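4.2 Collecting two-arm demonstrations in the student lab

I took over the bimanual part of our class project in June, when Rongrong Du moved to the navigation team, and the first thing I did was throw out her list of objects and start again with soft ones.

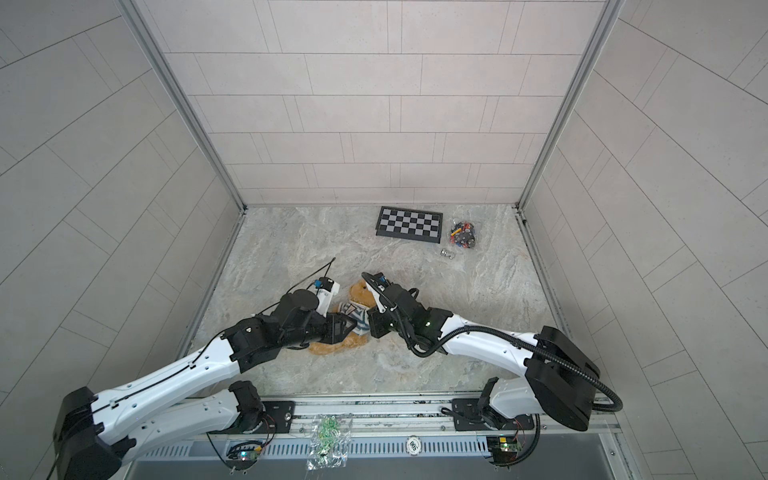
Figure 4. Both arms at the teddy bear during the soft-object task. The checkerboard calibration board lies on the far part of the floor.

We picked the bear because rigid blocks had gotten too easy for everybody. A block stays the shape it is. A stuffed bear squashes, its shirt rides up, and if the two grippers don't agree on who is pulling where, you get a slow tug-of-war that is pretty funny to watch and useless as training data. Each trial starts with the bear on the floor of the workspace, and the operator has to bring both arms in, get a hold with each, and turn the bear over (the full scoring sheet is in Appendix B).

Four of us took turns as operators: me, Tormod Skjelbred, Karine Bélanger and Zainab Danladi. Over the semester we recorded 2762 trials. I dropped 262 of them, mostly ones where the logging software, Bekance, lost sync between the left and right arm, plus a bad afternoon when I had the gripper force limit set way too low. Of the 2500 left, 2000 went into training and the other 500 were held out – I split them by session so that trials from the same sitting never landed on both sides.

Karine was by far our smoothest operator, and I went back and forth on whether to balance the set so her style didn't take over. In the end I left it alone. Section 5.1 has the per-operator results for anyone who wants to argue with me about it, and Tormod already has!

One thing I'd change is the calibration routine. We ran it at the start of each session and then trusted it all day, and by late afternoon the left arm was often reaching a bit short. Ragnvald Engström, our instructor, suggested a quick check between operators, and we switched to that for the final sessions.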